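Why I Still Get a Magazine in the Mail

My subscription to the Leretti Review came up for renewal in May, and I did what I do every year, which is put the card on the fridge and glare at it. Renewing costs more than it did. The magazine is thinner than it was. There's a crossword I have never finished and a letters page where the same two men have been arguing about canals for most of my adult life. I renewed.

I've been trying to work out why. I read plenty on a screen, and most of it is fine, and some of it is better than anything the Review has run in years. But I couldn't tell you where I read any of it. Ask me about the long piece on municipal salt barns and I can tell you it started on a left-hand page, that there was a coffee ring over the second paragraph, and that I read it standing up in the kitchen while the rice burned. I remember the salt barns. I remember the rice, too.

My friend Uzma Rizvi thinks this is nonsense. She canceled everything paper when she moved to Derkham and claims she hasn't missed a single page. She also borrowed 3 of my back issues last winter and I have not seen them again, so draw your own conclusions.

What I like, I think, is that somebody else picked. The Review has never once asked what I'm interested in. It sends me 54 pages of what it's interested in and lets me cope. I have read about eel ladders. I have read a history of the paper bag. In one issue there were 2,000 words on park benches and who gets to sit on them, and I was angry about park benches for a week, at parties, to people who had come to the party for other reasons.
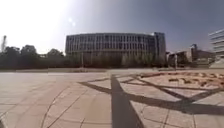

The buildings column is the part I used to skip. It was written for years by a man who seemed to dislike doors. Then Bit-na Wang took it over, and she writes about offices and clinics and parking garages as if she'd been made to wait in all of them, and now I turn there first. Her best line of the past year was about a lobby in Bangash where the only chair faces the wall. I cut it out and stuck it on my monitor, which tells you how I feel about monitors.

You pay for this in storage. I have a closet shelf that has bowed in the middle and a stack behind the bedroom door that keeps the door from opening all the way. I went through the stack last month with the firm intention of recycling half. I sat on the floor at nine in the evening and got up a little after midnight, having recycled a tire catalog.

I did try the digital edition. It comes free with the paper one, through an app called Stesomness, a name that must have survived several meetings. It showed me I had 1,100 unread items. I don't have 1,100 unread items. I have a closet. The closet has never sent me a notification, though the shelf did make a noise the other night that I'd prefer not to think about.

Anyway, the new issue came this morning, bent in half by the mail carrier as tradition requires. The cover story is on gravel. One of the canal men has written in again – he has found a map.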